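29th October. Gripper 017, dropped frames again

Run 44 on the fabric task lost tracking for 4 seconds and the Rulell log called it a clean pass. I don't believe the log. Same complaint in August, and Durnley told us then it was the cable.

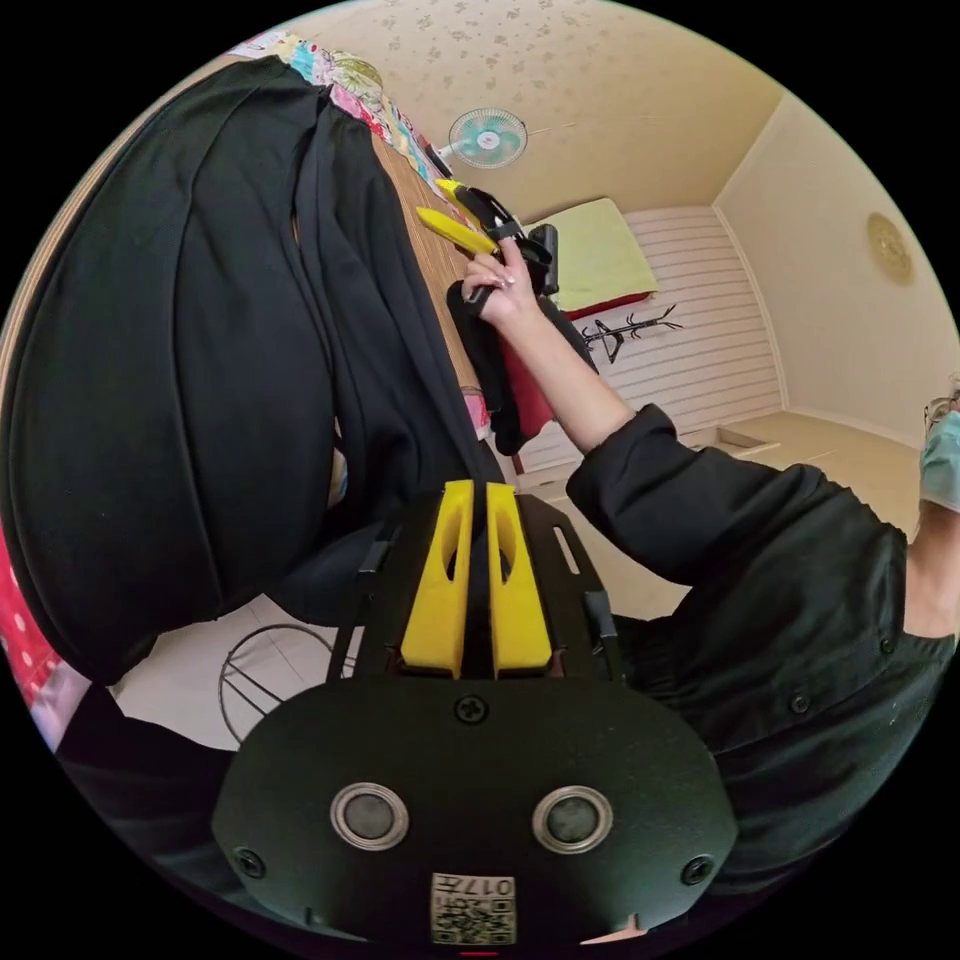 017 by the table, black garment over the edge.

Swapped the cable before this session. No change, so I'm done with the cable theory. Gillelon thinks large dark cloth close to the lens starves the tracker of features. Plausible, but their fix is a firmware build nobody here has tested, and build 787 was supposed to cure this too.

My own bet is the timestamp buffer. It fills at 200 entries and then what? The manual from Nagano skips it.

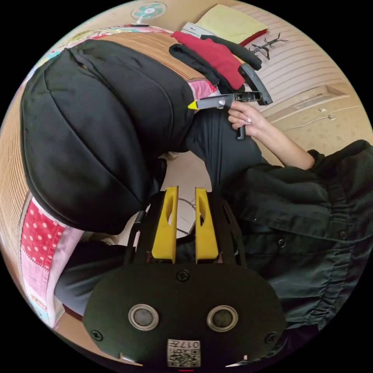 017 again, black cushion at left, red cloth and pillow on the bed.

To do: repeat with the black items taken away, same firmware, same cable. If it still drops, Gillelon is wrong. Until then don't trust any "pass" from 017, and keep its runs out of the shared set.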